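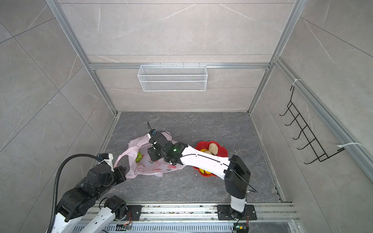
Figure 1. Two-arm cell, with the bag on the left and the bowl on the right.

Handout 4: Two-Arm Work with Soft and Round Items
Student Project Course, Irkton Robotics Lab
Prepared by Vikas Tiwari, September 2025

1. Purpose of this session

In the first three sessions you worked with one arm and with hard blocks. Now we use both arms and items which are not so easy. A plastic bag changes its shape each time you touch it. A round item can roll away when the fingers close a little too early on one side. Please read the whole handout before your group comes to the cell. The time in the cell is short, and I would like that you use it for working and not for reading.

2. The bag

In Figure 1 the left gripper is at the lower corner of the bag, where the twisted handle ends, and the right gripper is lowered into the opening. We call these two roles "holder" and "picker" in the rest of the course. The holder stays at the edge of the bag. The picker goes inside.

Points to observe:

- Decide the roles before you start recording. Do not exchange them in the middle of an episode.
- The holder should take the plastic near a corner or a handle. The middle of the bag is too soft for this purpose.
- The picker enters slowly. Thin plastic can fold over the fingers, and then the wrist view becomes useless.
- Look where the forearm of the picker is. In Figure 1 it passes directly over the bowl, so from outside you do not see everything that is in the bowl.

The last point was the most frequent mistake in February. The group Kashyap made 42 episodes, and in 19 of them the operator judged the position of an item from the outside view while the arm was covering it. They had to repeat all of these.

3. The bowl

For the bowl you should work mainly with the wrist view. The rim of our bowl has rounded lobes, and the inner wall goes down in soft folds to a flat base. Bring the fingers down above the flat part. If you come down near the wall, one finger touches before the other and the item turns.

When two items lie close together, as the pale one and the red one in the next figure, first choose which one you want. Then turn the wrist so that neither finger has to go between them with force. Close until both tips have contact on opposite sides, and stop. Soft items do not need more pressure than this. For grading I look at the shape of the item after release.

The base of the bowl has a gold emblem with a ring. You may use the ring as a visual reference for your own orientation, but do not write its position into your program as a fixed value. The bowl is moved between groups.

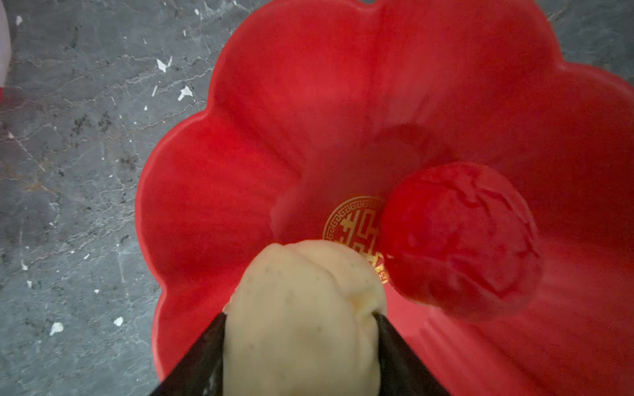 4. What to hand in

Each group (Cliritz, Avell, Kashyap) hands in the following:

- 140 episodes in total, bag and bowl together. Failed attempts stay in the set and are marked as failed.
- A report of 2 pages. Explain how you divided the roles and what you changed after the first day.
- One wrist picture of a grip you consider good and one of a grip you consider bad, with a few sentences for each.

Before you leave the cell, brush the floor surface and also the channels of the front rails. Crumbs collect there. Return both arms to the rest position and write your group name in the log.

Questions about the grading should come to me before the session.

Irkton Robotics Lab | Course handouts | Contact: Vikas Tiwari | Back to top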